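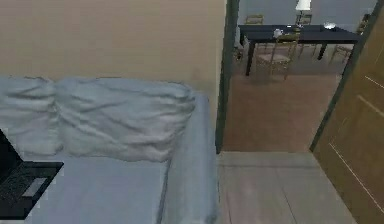
Vidar Myklebust would like it known that he does not hate working from home. He hates the word "flexible," he hates the phrase "quick sync," and he has a low opinion of anyone who schedules a call for 8 a.m. and then arrives eating. But home itself he has made his peace with, after nearly 200 pages on the subject.

The pages are his second book, a history of people trying to earn a living in the same rooms where they sleep. It begins with weavers and ends with Myklebust in his socks, arguing with a payroll website called Edia.

"My editor wanted the weavers cut down," he says. "She thought readers would skip ahead to the laptops. I told her the weavers had the same problem as the laptops. The work was in the room, so the room was never off."

He is 46 and has the patient manner of a man who has been on hold for much of his adult life. For eleven chapters he resists giving advice. In the twelfth he gives in and recommends a walk around the block before starting and another after finishing, a fake commute he says he stole from a retired bookkeeper.

"People laugh at the walk. Then they write to me and say they've been doing it for a month and could I please suggest a better route."

Does he do it himself?

"In good weather."

The best chapter follows the Hrynyshyn company, a maker of greeting cards that sent its hand painters home long before anyone had a modem. Cards went out in the mail on trays and came back the same way, smelling of whatever the household had eaten. The company mailed out a booklet on keeping regular hours. Myklebust owns a copy, and reads from it with real affection.

"'The painter will not answer the door.' That's the whole rule. No explanation. I've tried it, and I missed a package and a cousin."

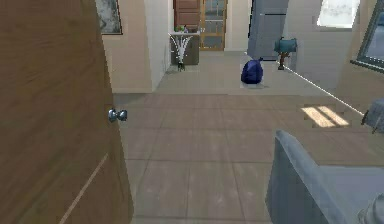
SOKTHORPE, September

We meet again at the public library, where Myklebust is due to speak at seven. There are 80 chairs out and he is worried about every one of them. His last reading, in Potow, drew 2 people, and one had come in to use the copier.

"She stayed, though," he says. "She asked the only good question I've had. She wanted to know who pays for the heat."

He has been chewing on that ever since. The weavers paid for their own candles, the card painters paid for their own lamps, and Myklebust pays for an internet connection that drops whenever he is about to make a point. There may be a third book in it, he thinks, if he can find somewhere to write it.

"I was going to rent an office," he says. "Then I saw what they cost."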